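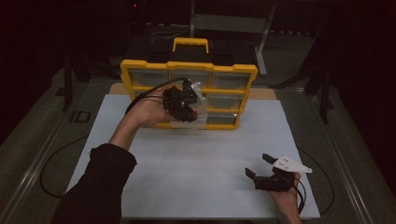
Search this site
Enter keywords

Flinmont students teach sorting tasks by hand ahead of May contest

5 March 2021

Students in the robotics club at Flinmont Technical High School are spending this term on small parts storage. Their entry for the Irnanard Student Robotics Challenge, to be held in May, has to open a drawer in a parts organizer, take out one item, set it down in a marked area and close the drawer again.

The club is preparing by doing the job by hand first. Working in pairs, students sit at a table and carry out the task with a hand-held gripper in each hand. The movements are recorded and used to train the software that will run the team's two robot arms at the contest.

The club has made 239 recordings so far and wants 400 before the end of the month. Each one covers a single drawer from start to finish. Recordings in which an item is dropped are kept in a separate folder and are not counted toward the total.

The project is called Prameck, a name the club has used for its contest entries since it was founded. Last year's version moved foam blocks between trays and did not get past the first round. Members said the blocks were easy to pick up but the arms were slow, and the team ran out of time in both of its attempts.

This year's rules are harder. Teams are told which kind of organizer will be used, but they do not learn until the day which drawers will be filled or what will be in them. The contest guide lists screws, washers, plastic spacers and short lengths of wire among the possible items. A drawer left open costs points, and so does an organizer that has been knocked over or pushed outside its area.

Keeping the organizer in place has taken up much of the club's time. Small drawers tend to stick, and a hard pull on one can drag the whole unit forward. Students have been practicing with one gripper steadying the organizer while the other does the pulling. They have also tried starting each pull slowly and speeding up once the drawer is moving. The second method works well on the lower drawers, according to the club's project log, but less so on the top row – there the unit tends to tip.

Lighting is another open question. The contest hall is brighter than the room the club meets in, and clear drawers can look very different under strong light. The team plans to repeat part of its recording in the school gym in the coming weeks to see how much difference it makes.

Costs have been kept down. The club received a grant of $2000 from Filali, a machine shop in town that also lets students use its workbenches during school breaks. Most of the money went to motors and cables. Printed parts were made at the school, and several were redesigned after early versions cracked at the screw holes.

Club members come from all four grades, and no programming experience is needed to join. New members normally begin by making recordings and checking them afterward for mistakes, then move on to either the software group or the building group. The software group meets after school twice a week. The building group shares the wood shop with regular classes and works when space is free.

The Irnanard challenge is open to high school teams from across the region. Each team gets two runs, and the better score counts. Judges also read a short written report on how the system was built and tested, which makes up part of the final score. Flinmont's report is being written by the ninth-grade members, with a first draft due before spring break.

The club expects to run the full task on its robot arms for the first time later this month. Until then the arms are being tested on single steps, such as closing a drawer that has already been opened.

Families and other students can watch a practice run in the school library in the week before the contest. The time will be posted on the club's notice board outside the main office. Students who want to join for the rest of the year can sign up at the same place.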